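## Hot water unit quote - fair or not?

**Sisham80:** Hi all, our old electric tank started weeping at the bottom seam on Sat 9 June and I've been mopping the laundry ever since. Gadeo quoted $1,158 to supply and fit a replacement, plus $313 for a new tempering valve and taking the old one away. I've never bought one of these before and would love to hear what others paid, or whether I should ring someone else first.

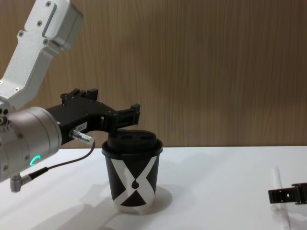 ### Replies

**Viktória Lengyel:** Oh you poor thing, I had the same in November! That sounds very fair to me, love. Ask if the valve is on top or included, mine was a bit muddled on paper.

**magyar_mick:** Have to disagree, sorry Viktória. $313 for a valve and a trip to the tip is steep - I'd get 2 more quotes. 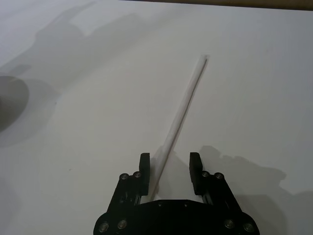

And do turn the cold supply off at the tank overnight, it'll save your floor and your back while you're ringing people.

**Viktória Lengyel:** Fair enough Mick, though waiting a week for cold showers to save $80 isn't my idea of fun!

**Sisham80:** Thanks both, you've been so kind. Supply's off now and I'm calling a bloke in Skellesach in the morning.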